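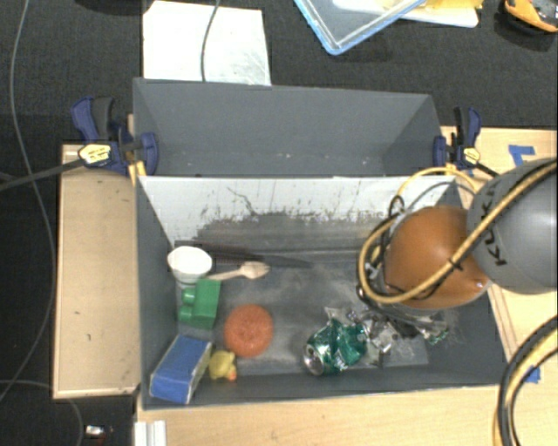
4.2 What households keep, and for how long

We turn now to the part of the study that gave us the most pleasure to carry out, and, we should admit, the most trouble to write up. The kitchen drawer, the box under the stairs and the basket by the back door had come up again and again in the Ornley interviews, usually with a laugh and an offer to go and fetch the thing itself. By the end of April we had sat down with 122 households in Ornley and Jollholm, and between them they had told us about 3,602 objects that they owned, did not use and had no plans to throw away.

Figure 3. Mixed household items, toys and crushed packaging in a gray bin.

Our first surprise was how little money had to do with it. Following Sutcliffe's earlier work on attics, we had expected people to hold on to whatever had cost the most, and a few did (one retired couple in Jollholm keeps a bread machine from their wedding year, still with its booklet). Far more often, though, the things that stayed were cheap and small, and they stayed on account of a person. A toy was kept for a grandchild who is now 25 and lives abroad. A jar lid was kept for a jar that a neighbor had borrowed and might, one of these summers, bring back.

The second point concerns time. When we asked how long an object had been sitting where it was, people tended to answer with an event instead of a year: "since the flood," "since Mother moved in," "before we painted." We have left these answers as they were given, even where it made the coding slower, and we are grateful to Declan Sutcliffe for his patience in working through them with us over many pots of tea. Where a date could be worked out from other parts of the interview, the longest stay was more than 30 years, for a tin of buttons that had been moved through four houses without once being emptied.

Packaging deserves a word of its own. Several families kept boxes and wrappers with real care, flattening them and tucking them behind a cupboard, and they were a little shy in telling us so. The older people we spoke with put this down to thrift. Younger ones talked about moving house, or about sending things back to the store. We treat the two groups separately in Section 4.3, where we also take up the matter of gifts that were never opened.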